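The order came at dusk on 9th November. Two aircraft would leave Bukton, fly out over the sea at 200 feet and come back by way of the Darnley light. Aatos Vainio had the second aircraft, call sign Saber Two. He was 28 and he had flown this route in September, but in September there was a moon.

His leader took off first. Aatos waited, released the brakes and followed the small white tail light into the rain.
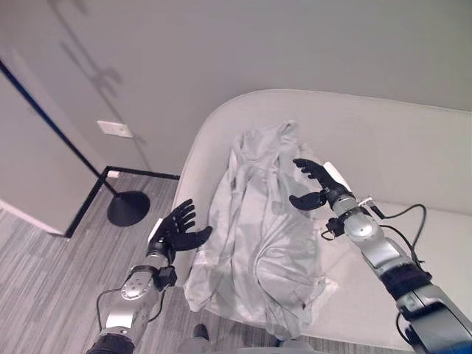
Why did he not use the radio to ask for the leader's position?

The exercise was flown in silence, and a pilot who spoke was marked as lost.

So he watched the light and the clock. After 11 minutes the cloud came lower and the light was gone. He held his heading. His navigator, a quiet man from Clurkulau, read the numbers in the same voice he used for reading the newspaper at breakfast.

"Turn now," the navigator said.

Aatos turned. For a long time there was only black water under them, which he could not see but could feel, as one feels a wall in a dark room. He thought of his mother's kitchen, and then he was angry with himself for thinking of it. 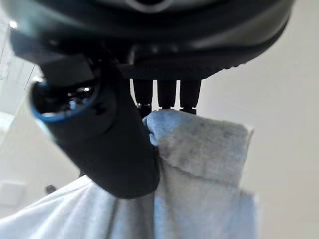 What did the navigator see first?

It was the Darnley light, low on the left side, exactly where his pencil line said it should be.

They landed with very little fuel. The leader's aircraft, number 861, was already standing by the hangar with its engines stopped. The leader walked across the wet concrete and gave Aatos a cigarette, although he knew that Aatos did not smoke. Aatos put it in his pocket and went inside to write his report.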